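Clovlow Boating Help > Yacht Shows and Brokerage > Visitor Access

Bringing a surveyor to a brokerage show on a single buyer pass

Posted by Twal Marine Office, Nov 1, 2021

Our office represents a private buyer who intends to attend the brokerage show at Skultov next May. The buyer has been issued a visitor pass in the client category, which permits boarding by appointment. We would like an independent surveyor to attend with the buyer and to look over 2 yachts that are already on the shortlist. One is a motor yacht of 232 gross tons. The other is a smaller vessel that has been on the market for a considerable period.

The pass conditions refer to "the holder and accompanying party" but do not define the party. The listing broker for the larger yacht has replied that all visitors are welcome. The broker for the smaller one has asked for the surveyor's particulars in advance and has stated that no inspection work may be carried out at the berth.

We should be grateful for guidance on the following points. Does a surveyor normally fall under the buyer's pass, or is a separate trade pass required? Is it reasonable for a broker to refuse inspection work during a show? And should any observations made on board be put in writing before an offer is submitted? We have handled purchases before, but always at the yacht's home berth and never during an exhibition.

Reply from Ikel Yacht Services

It is advisable to treat the pass and the boarding permission as separate matters. The pass admits a person to the show grounds. It does not admit that person to any yacht. Boarding is at the discretion of the owner, exercised through the listing broker, and the broker may limit both the number of visitors and what they do once on board.

With regard to the pass, the wording "accompanying party" is usually read to mean family members and personal advisers named at the time of registration. A surveyor engaged by the buyer may be accepted as an adviser, but the registration office should be asked to confirm this in writing. If the surveyor also intends to meet other clients or suppliers at the show, a trade pass is the correct category and should be applied for separately. Registration offices are generally strict on this point, and a person found to be conducting business on a guest entry may be asked to leave.

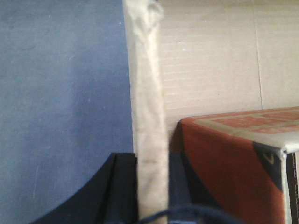 With regard to inspection, the second broker's position is a normal one. A yacht on display is prepared for viewing, with the machinery usually shut down, the soft furnishings dressed and the crew occupied with appointments at fixed times. Opening deck boards, lifting bilge hatches, taking moisture readings or drawing oil samples would be out of place, and the owner's insurance may not extend to such work while the yacht is on exhibit. A visual walk-through at the buyer's side is another matter, and most brokers will permit it when they have been told who is coming.

We would suggest that your office send each broker a short letter which states the following:

The buyer's name and pass category.
The surveyor's name, professional body and insurance details.
That the visit is a viewing only, and that no instruments will be used.
The length of appointment requested.

A longer appointment is easier to obtain early in the morning or on the closing day, when traffic on the docks is lighter. The engine room should be requested specifically in the letter, as it is often left off the ordinary tour.

As to written observations, caution is recommended. A note prepared after a brief viewing may later be mistaken for a survey report. If the buyer wishes to have something on paper, the surveyor should head it as preliminary remarks and state clearly what was not examined. The full survey, including the haul-out and sea trial, should follow a signed purchase agreement and the payment of a deposit, in the usual manner. The agreement should give the buyer a clear right to reject the vessel after survey -- please check that the acceptance date allows for the yacht's return passage from the show.

Reply from Dockside Member

Just get the trade pass. It costs more but it saves an argument at the gate. We took our surveyor in as a guest one year and he was held at the entrance for most of the morning while somebody found the right list.

Also ask for the maintenance records before the show. Brokers are busy that week and will promise to send them afterward.

Further reply from Twal Marine Office

We thank both members for their replies. The registration office has been contacted and has asked that the surveyor be named on a separate form -- it did not say which category would be issued. Letters to both brokers are being prepared along the lines suggested, and the maintenance records for the smaller yacht have been requested. The buyer has agreed that nothing will be put in writing to either seller until the viewings are complete.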